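Notes for talk, Harilberg shared workshop, February 20, 2018
Slot is 30 minutes including questions. Water on lectern.

Start with the floor. Ask who has tripped on something at work this month. Wait for hands.

What we are talking about: rooms where people work at a bench and at a screen in the same day. Most were set up in a hurry and never set up again. Ours at Toprak was one of them -- I worked in it for years and stopped seeing it.

Floor first. Cardboard boxes that get opened and stay where they were opened. Power supplies go on the floor because the cord reaches. Give each one a home off the floor, or mark a strip along the wall and keep them in it.

Shelves. Wire shelving is fine. The usual trouble is the top shelf, where flat boxes go and are forgotten. Heavy things low. Mention the December clean-up, when Hatice Türkmen emptied ours and we kept less than half.

Desk. Two monitors take up more room than people plan for. Keyboard in front, and then whatever was in your hand when you sat down. Clear it at the end of the day. A stool is good for short jobs, poor for a whole afternoon of typing. Say this slowly, the Irkow people spend all day on stools.

Bench. Keep one surface clear, with a board on it if you want to protect the wood. Brush it off before you start. Don't store anything on it overnight.

Money. We spent $603, nearly all on shelving and hooks. The quote for a full refit was $2,000 and we said no.

Leave this one up during questions.
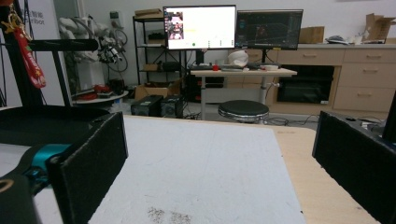

Brenda Núñez asked whether the clear bench rule holds up when three people share the room, as hers had lasted a week before the glue and offcuts came back. She wanted to know if a labelled tray for each person would do the same job.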